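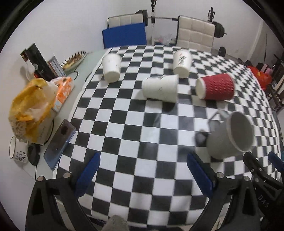
About Viststead Football Club

We're a grassroots football club for children and adults on the north side of Viststead, and we love what we do! The club began with a single under-tens side and a borrowed bag of balls, and has grown to 20 teams playing in the Laur District League, from the tiny ones who mostly chase the ball in a pack (great fun to watch) right up to our walking football group.

Where we play

Home is Filtolier Park, on the Veruvville road. The main pitch was relaid last summer and it's a joy to play on, even after a week of rain. There are two smaller pitches behind the clubhouse and a floodlit all-weather area for midweek training. Our record crowd is 936, for a cup semi-final that went to penalties, and people still talk about that night. We'd love to reach 1,000 one day.

Joining in

You don't need to have played before. Beginners train every Saturday from 9.30, and boots can be swapped at the clubhouse if yours have got too small. Women's and girls' football is growing fast here, with 30 new players signed up since March, and we're looking for more goalkeepers at every age. Come down, have a kick-about and stay for the first-team match in the afternoon!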